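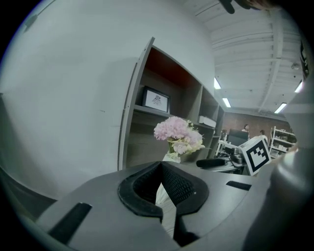

大家好,麦克风能听见吧?后排的朋友冲我挥挥手,好,谢谢!今天我只有半小时,题目听上去很小:怎么收拾一个开放式的格子柜,再加上柜子前面那瓶花。别笑,我做家居陈列这么些年,被问得最多的真就是这个。客户花大价钱刷墙、换地板,最后坐在沙发上一看,总觉得哪儿不对劲,十有八九是柜子。

(先喝口水,等大家坐定。)

我先讲我自己出过的丑。刚入行那会儿,我给Skakska的一间样板间布置柜子,格子有多少我就塞多少,蜡烛、贝壳、小火车,恨不得每格都摆出个故事来。带我的师傅叫Gaspard Moulin,他进门看了半天,问我:“这是卖房子,还是开杂货铺?”然后他递给我一个纸箱,让我把东西全收进去,再一件一件往外拿,拿到觉得“差不多了”的时候,再放回去两件。这个办法我用到现在,搬过两次工作室,那个纸箱居然还在。

所以第一步就是清空。全部清空!不要舍不得,也不要边看边擦边怀旧,那样一下午就没了。清空以后拿块干布把隔板抹一遍,退后几步看看柜子本身。背板如果是深色、偏暖的棕色,那你运气很好,浅色的东西往里一放自己就跳出来了,根本用不着射灯。

第二步,选主角。我喜欢小画框,黑框、白卡纸,中间的图案越小越好,留白大,远看干净,近看又有东西可以琢磨。别挂,就让它靠着背板,稍微往后仰一点点,人会觉得这家主人挺放松的。画框旁边宁可空着,千万别再塞一个差不多高的东西跟它抢。

第三步,找一件“躺着的”。大家的柜子里往往什么都站着:书站着,瓶子站着,相框站着,看久了特别累。拿一本厚书平放,封面颜色深一点,或者一只白盒子,平平地搁在那儿,整排柜子的节奏马上就缓下来了。盒子还有个好处,遥控器电池、备用钥匙全能藏进去(我家那只里面还有三年前的电影票,哈哈)。

(讲到这里问一句:在座谁家的书是按颜色排的?等举手。)
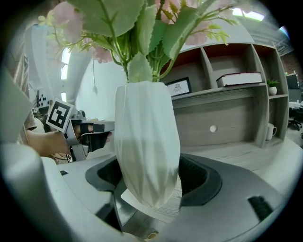 好,现在说花。我知道有人听见假花就皱眉头,我以前也皱。后来在Jääskeläinen的店里帮忙,橱窗朝西,鲜花放到第三天就垂头丧气,店长Toon Brouwer受不了了,换成仿真的,结果进店的人照样凑过去闻!从那以后我就不较劲了。柜子前面这种位置,要天天好看,又没人有空换水,仿真花挺合适的。

挑的时候看叶子,别光看花。花做得再像,叶子要是一片油亮的死绿,立刻露馅。我偏爱浅绿、边缘带锯齿的那种大叶片,颜色粉粉灰灰的,配淡粉色的花团刚好。花别太多,几团就够了,高低错开,有一团要压得低一点,靠近瓶口,不然整束会像刚从袋子里抽出来的一样。奶油色、白色可以夹一点点,别平均分。

买回来一定要掰!枝条里多半有铁丝,一根一根往外弯,弯到你觉得有点过分了,再收回来一点。我有个学员叫Finn Lammers,第一次交作业那束花直挺挺的,像一把刷子。我让他回去掰了二十分钟,再拿来就完全是另一瓶花了。

花瓶呢,我推荐白色、有折面的。光从侧面过来,一面亮一面暗,瓶子自己就有层次,不用再找花纹。瓶身高一点、往下慢慢变宽的,看着稳当。光溜溜的圆柱瓶也不是不行,就是放在一堆方格子前面有点没精神。预算嘛,我在Sokgate的二手集市上买过一只,120块,到现在还是我最喜欢的;贵的我也买过,300多,被猫推下去了,不提了。

位置放在柜子前面,偏一边,让花遮住柜子的一小部分。很多人怕遮,总想把每样东西都露全,我倒觉得遮一点才有前后,走过去的时候画框从花叶后面慢慢露出来,多好看。

最后讲打扫,快到点了我说快些。仿真花用吹风机冷风,一个月一次,拿到阳台上吹,千万别在柜子跟前吹,我干过,灰全落进格子里,等于白擦。折面花瓶的凹缝里容易积灰,旧牙刷最好使。书和盒子挪开擦一下底下就行。

(如果还有时间,讲Panagiotis Kos家旋转楼梯下面那个柜子;没时间就直接提问。)

想练手的朋友,二月份我们在319室有一次动手的小课,自己带一件家里最舍不得扔的摆件来,我们一起给它找地方。报名找门口的Rami Saliba,他手里有表格。好,谁先问?

相关内容
餐边柜怎么摆才不显乱
Cuvex灯具选购笔记
仿真绿植的叶子怎么挑
二手花瓶淘货心得
小户型玄关收纳问答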